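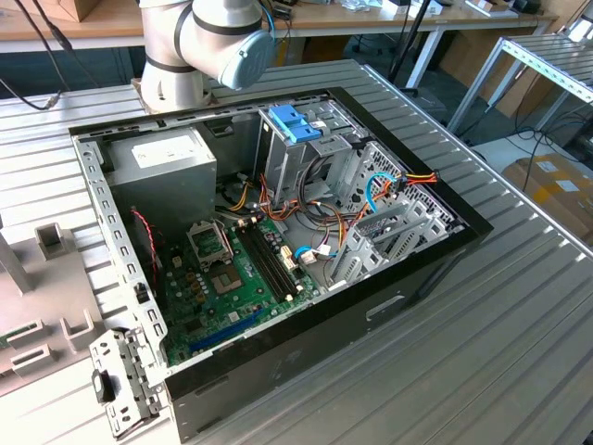

Mhairi Forsyth wants to know if you need to be any good with computers to join. No you don't Mhairi, and that goes for anyone else who has been putting it off.

CALL FOR PARTICIPANTS - Haldane Repair Evenings, autumn block

Learners wanted. 11 places, evenings, starts first week of October. Old desktops mainly, what's inside them, what can be swapped, what can't. Some laptops later on if we get that far.

Who: anyone 16 or over living in Haldane or near enough to get the bus. No upper limit, last year's oldest was 64 and she was quicker than me.

Cost: 30 pounds for the block, tea included. Pay on the first night, cash or cheque. Cant do card sorry.

Bring: a crosshead screwdriver if you've got one, reading glasses if you use them. Own machine welcome but wipe anything private off it first. No monitors please, no room to store them.

Also wanted - one helper to do the sign-in sheet and lock up after. Unpaid but your place is free. Must be able to do every week, not just most.

To apply: short note to Isla Kinnear or Hamish Gunn, Darum House, front desk. Name, phone number, wich evenings you can't do. Couple of lines on what you'd like to learn, doesnt need to be fancy. Or ring the desk and ask for extension 1107, mornings best.

Names in by end of September. Hamish will ring everyone either way.

Posted 2018-09-05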